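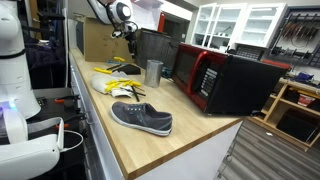

My grandmother kept the ferry bell at Trirutside for most of her life, and when she died it came to me, along with her raincoat and a biscuit tin full of receipts.

I should say that there hadn't been a ferry for years by then. The bridge at Flekbridge had seen to that, and the boat itself had been sold upriver to a man in Skidard who wanted it for his ducks (they took to it at once, I'm told, and wouldn't sleep anywhere else). But the bell still hung on its post at the landing, and every evening at six my grandmother would walk down in whatever the weather was doing and ring it 9 times, the way she had when there were people on the far bank waiting to come home to their suppers.

I meant to ring it for one week, out of respect, and then go back to the city. I had a job there, and a cat, and a perfectly good view of a parking lot.

The first evening it rained so hard that the river and the sky were the same color, and I rang the bell fast and badly and ran back up the hill with my grandmother's coat flapping around my knees. The second evening was better. On the third I lost count somewhere in the middle, being busy looking at a heron, and rang it once too often. Well! By breakfast I'd had two notes through the door and a visit from the woman at the Nguyen bakery, who brought a loaf still warm in its paper and told me, very kindly, that her husband timed his rolls by that bell and had stood there with his hand on the oven door wondering what the tenth one meant.

"What did he decide?" I asked her.

"He put in another tray," she said. "We sold them all, so don't worry yourself."

I went down early that evening and sat on the landing with my feet over the water. There was a light on across the river, in a house I'd always taken to be empty, and when I stood up and rang — slowly, counting under my breath — the light went off and then came on again, just the once.

I waved, though it was much too dark to be seen. Then I walked up the hill and telephoned my neighbor in the city, to ask how she'd feel about putting the cat on a train.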